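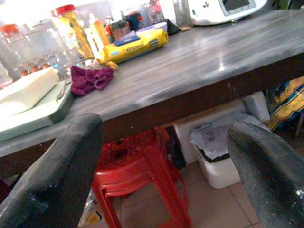 Wrist camera only: what a fixed crop costs in a cluttered kitchen

2019-01-07

I have been meaning to write up the crop experiment for a while. The result is small, and it contradicts something I wrote in an earlier post, where I said that cropping the wrist image before it reaches the policy was close to free. It is not free. The cost depends on where in the approach you are, and my earlier test happened to measure the part where the cost is lowest.

Setup

The policy is plain behavior cloning. One wrist image goes in, along with the gripper opening, and a short sequence of relative end-effector motions comes out. There is no overhead camera and no depth. The encoder is a small residual network, pretrained on ordinary photographs and then fine-tuned with everything else. I predict five steps ahead and execute the first two before predicting again. The training code is Sandu, my own repository, which is mostly glue around a standard deep learning library. The recordings live in a format I call Drernis, for reasons that no longer matter, and the converter between the two is the part that breaks most often.

The task is a reach to a named item on a kitchen counter, ending with the item between the fingers at a height where closing would make sense. I do not score the grasp itself in this post. Grasping adds slip, finger compliance and object weight, and I wanted one source of error at a time.

There are 174 demonstrations in the training set, across several arrangements of the counter. Start poses vary in height, lateral offset and pitch. The wrist view therefore includes a lot besides the work surface. At the start of an approach, the area between the two fingers may be split between the countertop and whatever is below it. In the view at the top of this post the counter runs diagonally across the upper half, with the cutting board and the egg container toward the left and the yellow package of paper towels in the middle. The region directly between the fingers holds a red stool, and a trash bin with a white liner stands to the right of it.

My first reaction to views like that was that the lower half is waste. The policy does not need a stool. So I cropped it.

The crop, and why it looked harmless

The original crop kept a centered square and discarded the outer border. A second variant kept only the upper portion of the image, on the reasoning that targets enter from the top as the arm moves forward. Both were resized to the same input resolution, so the cropped variants had more pixels on the objects. I expected that to help with thin things like utensils.

In my earlier test the arm started close to the counter with the target already near the middle of the view. Under those conditions the full view and both crops performed the same, within what I could measure. Training was slightly faster to converge with the upper crop. I concluded that the border carried no useful information and moved on.

The mistake was in the start distribution. A policy that starts close needs to know where the object is relative to the fingers. A policy that starts farther away also needs to know where the fingers are relative to the counter, and that is a different question.

What changed with wide starts

I reran the comparison with the start poses widened to match the demonstrations. Evaluation was 12 start poses per variant, with the same poses used for each. I know that is a small number. I am reporting it because the failures were consistent in kind, and the kind of failure matters more to me here than the rate.

The full view held up. The centered square was worse at the beginning of the approach and about equal at the end. The upper crop was the worst of the three, and it failed in one particular way: the arm advanced at the wrong height and came in low toward the front edge of the counter. I stopped those runs by hand before contact.

The centered square failed laterally. It would drift to one side during the first part of the motion, then correct once the target filled more of the view. Sometimes there was enough distance left for the correction and sometimes there was not.

Why the fingers matter

The fingers occupy the lower corners of the wrist view. They are large and dark, and since the camera is rigidly mounted, they barely move in the image unless the gripper opens or closes. I had treated them as an occlusion. For a policy that predicts relative motion they also work as a reference. The relation between a fingertip and the counter edge behind it changes smoothly with height and distance, and it is visible long before the target is large enough to give a reliable scale cue.

In the picture above, the tip of the left finger reaches up to the front of the counter. Lower the camera and that relation changes. Move it sideways and the diagonal of the counter crosses the view at a different place. None of this requires the network to recognize anything. It is edge geometry, and a small encoder handles edge geometry well.

The upper crop removes most of the fingers. The encoder still sees the counter, but it has lost the thing to compare it with. In principle the fixed camera mount makes the fingers redundant, because their position is constant and the network could learn it implicitly from pixel coordinates. In practice I use random shift augmentation, which destroys absolute pixel position on purpose. With the fingers in the image the shift moves both reference and target together, and the relation survives. Without them the augmentation removes exactly the information the policy needs.

To check this I trained the upper crop again with the shift augmentation turned off. The low approaches became less frequent. They did not go away, and the policy became noticeably more sensitive to lighting and to small changes in the arrangement. So augmentation explains part of the gap. I do not have a clean account of the rest.

The floor is not waste either

The second thing I got wrong was the area below the counter. I had assumed that a stool, a bin and some floor tile would act as distractors, and that removing them could only help. To test it separately from the crop, I masked the region below the counter with a flat gray and left everything else alone, fingers included.

Masking hurt at the widest starts. The effect was smaller than with the upper crop, but it was there. My best explanation is parallax. The floor is much farther from the camera than the counter is, so it shifts more slowly as the arm moves. The policy sees a single image at a time and cannot measure motion, but the static arrangement still carries some of the same information. How much floor shows below the counter edge, and at what angle the tile lines run, both change with camera pitch. Pitch was the variable I had randomized most aggressively.

There is an obvious objection. The stool and the bin could be serving as landmarks, in which case the policy has memorized one kitchen. I think this is partly true. When I moved the objects under the counter and left the top alone, the full-view policy lost some accuracy at wide starts, though it stayed ahead of the masked one. A landmark-only explanation would predict a larger drop. A geometry-only explanation would predict none.

What I do now

I feed the full wrist image at a somewhat higher resolution and accept the slower training. Next to it I feed a second, tighter crop around the point midway between the fingertips, with its own copy of the encoder. The wide input handles the early approach and the tight input handles the last part. The two feature vectors are concatenated before the action head. I tried learned gating between them and it made no measurable difference, so it is out.

I also randomize what is under the counter between recording sessions. It takes a few minutes and does more for generalization than any image augmentation I have tried. The items on the counter were already being rearranged, and I had simply never thought of the space below as part of the observation.

Shift augmentation stays on, with a smaller range. Color augmentation stays on at full strength. The worn wooden top reflects a bright patch of light, and reflections of that kind move with the camera, so anything that keeps the encoder from treating a highlight as a fixed feature is useful.

Things I have not resolved

Transparent items remain bad. The oil bottle is fine because the oil gives it a strong color and the cap is red. Clear glass and the clear plastic of the egg container are harder, and the policy tends to aim for whatever is inside or behind them. With eggs inside, that happens to be roughly right. I have no data with the container empty.

The tight crop is fixed to the gripper, so when the fingers open wide its center lands on background. I could scale the crop with the gripper opening. That is one more thing to get wrong in the converter, and I have put it off.

Last, the encoder was pretrained on upright photographs, and a wrist view with a strong diagonal is far from that distribution. I ran Plomano, the older encoder from my first round of posts, for comparison. It was worse everywhere, but its ranking of the variants was the same: full view first, centered square second, upper crop last. That gives me some confidence the ordering is not an artifact of one set of pretrained weights.

The configuration files for all of the variants are in the Kitix branch, including the masked run. The recordings are not uploaded yet. The index file in the current export lists 13 episodes with bad timestamps, and I would like to fix those before anyone else trains on them.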